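Pouch sorting night at my place - the gray one with the white grid gets to stay. I'm weirdly attached to it!
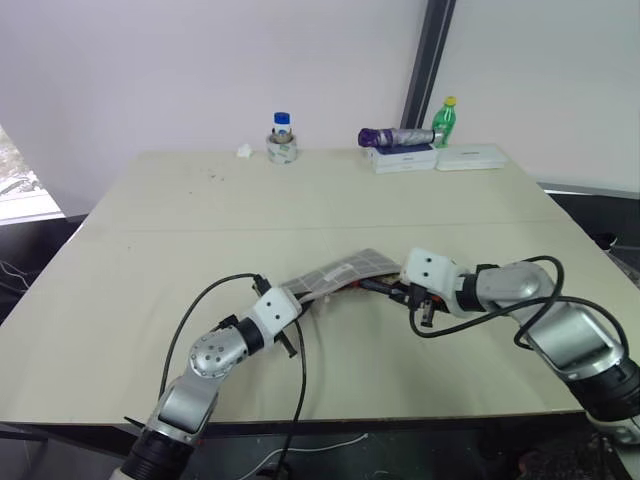
1 min read · 2 posts to go

Chargers in the flat one, pens in the tall one. That's the whole plan for May.

Soft fabric, zipper with a little light gray pull. Good for cords, I think.
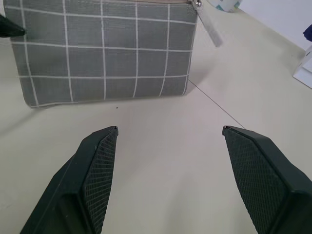 Kianoush Mirzaei replied that cords go in a jar or they tangle. Noted - but jars don't fit in my bag.

Going with cords anyway.

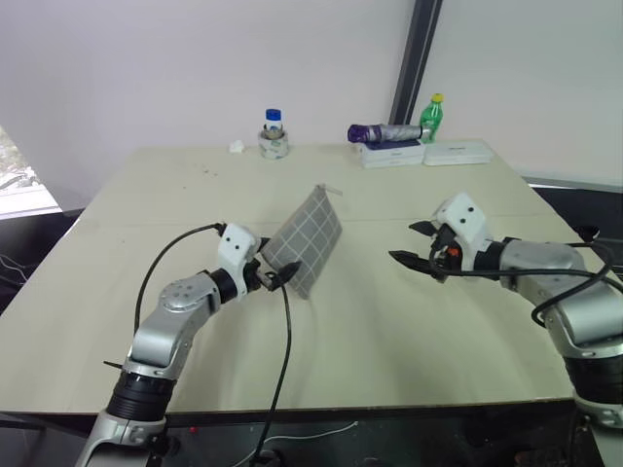

do you wash yours by hand or just toss it in?

By hand, cold water, zipper open.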